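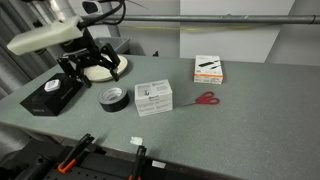
Speckled tabletop, keep it or cover it?
Workshops, Benches & Tables > Surfaces

benchgoblin
Posts: 28

Hi all, mostly a lurker. I picked up a big secondhand table when an office in Plovdale cleared out, and it has that gray-green top with the very fine speckle all over it. The wall behind it is light gray, so the whole corner is pretty muted, which I like. I paid more than I meant to (355 with delivery, don't tell me) and now I can't decide whether to leave the top alone or put something over it.

My problem is small stuff. I sort and pack parts on it most evenings and the speckle just eats them. Black things show up fine. A cream-colored thing shows up fine. Anything gray or greenish, forget it -- I dropped a set screw on there last night and found it with my elbow.

So: mat? Paint? Learn to live with it? Also I have no idea what the top is made of, and I'd like to find out before I put anything on it.

oldformica
Posts: 1191

Leave it alone!! People spend good money trying to get a surface like that. Fine speckle hides scratches, hides dust, hides the ring from your coffee cup. I had a plain white bench for years and it looked filthy ten minutes after I wiped it.

For the small parts, use a tray. A cookie sheet with a piece of felt in it. Done.

tannerbee

I'm going to disagree with the post above (sorry, I know you love your speckle). Hiding dirt is exactly what I don't want on a work surface. If there's grit on the table I want to see it before I slide something nice across it. I covered mine with a plain light mat from Hullmont and I've never gone back.

oldformica
Posts: 1191

You can feel grit with your hand. Wipe the table before you start, every time, and you never have to see it.

tannerbee

Sure, and I floss twice a day too.

benchgoblin
Posts: 28

Ha. Ok, more info. I lay things out flat before I pack them, boxes on one side and the loose bits spread out where I can reach them. A full mat would have to be enormous to cover all that. A tray sounds better but then I'm working out of a tray on top of a perfectly good table, and that bugs me a little.

quietcorner_kb

Half mat. That's what I do. I leave the back of the table bare for boxes and anything big enough to see, then have a mat along the near edge where my hands are. When I'm done I roll it up and stand it in the corner.

One thing to watch with a roll-up mat is the curl. Mine took nine days with books on the ends before it would lie flat, and it still lifts a bit in cold weather.

marshpenny

Does the color bother anybody else? I have a gray-green top in my sewing room and it makes everything look slightly seasick. I matched thread on it once and the match was way off when I took it over to the window. I'd paint it in a heartbeat if I thought paint would stick.

quietcorner_kb

It's a nice calm color though. I'd blame the bulbs before I blamed the table.

marshpenny

I changed the bulbs! Twice! It's the table.

oldformica
Posts: 1191

Please don't paint it. Paint on a worktable chips at the edge within a month and then you have chips in everything you pack. I've stripped two of those and I'd rather dig a ditch.

As for what it is, look underneath or at an edge that never got finished. If you see layers or a brown core you'll have a pretty good idea. If the speckle goes all the way through at a chip or a screw hole, then it's solid stuff and you can sand out damage. If the speckle is only on top, keep the sandpaper far away from it.

benchgoblin
Posts: 28

Went under there with a flashlight. There's a sticker that says Kleinschmidt and then a number I can't read. The underside is painted, so no help. No chips anywhere that I can find. I suppose I should be happy about that.

dropcloth_dan

Kleinschmidt did a lot of office and lab-type furniture out our way. Mine came out of a school and it's heavy as sin. Don't move it by yourself. Mine's a different color so I can't tell you if the top is the same, they may have bought in tops from all over.

On cleaning: warm water and a drop of dish soap, then a dry cloth. I used Punura on mine for a while and it left a film that showed every palm print when the light came in low. Took me two afternoons to get it off.

tannerbee

I use Punura and have no film at all. Were you diluting it? The bottle is concentrate.

dropcloth_dan

...I was not diluting it.

tannerbee

There you go then.

dropcloth_dan

In my defense the print on that label is tiny. Still going back to dish soap.

marshpenny

Can I ask a side question while we're on tables against walls. How do you all handle what ends up behind them? I've got cords back there and every time I push a box toward the wall it catches one.

quietcorner_kb

Get them up off the table height. I ran mine along the wall with little stick-on hooks, a hand's width above the top, and let them sag a bit between hooks so nothing is pulling. Pull the table an inch or two off the wall as well. You'll lose a pencil down there now and then but you won't snag anything.

oldformica
Posts: 1191

I'd go the other way and push it tight to the wall. A gap is where screws go to die.

quietcorner_kb

Glue a strip of foam along the back edge. Gap closed, and it squishes around anything that sticks out.

benchgoblin
Posts: 28

Stealing the foam idea.

Update for anyone who finds this later. I went with the half mat, light tan, and left the rest of the top bare. Used it for three evenings so far. I can see my screws! The mat does creep toward me when I lean on it, so I put two dots of that rubbery shelf liner under the front corners and that mostly stopped it. I'm washing the bare part with dish soap and haven't touched the paint idea (marshpenny, I held a gray spool up against mine and I do sort of see what you mean about the green).

oldformica, the coffee ring thing is true. I found one this morning that had to be a week old.

oldformica
Posts: 1191

Told you. Put the cookie sheet on the list for when the mat gets grubby.

marshpenny

Where'd you find light tan? Hullmont only had black and that awful blue when I looked in August.

benchgoblin
Posts: 28

Hullmont, back by the drawer liners, on the bottom shelf. They had two left.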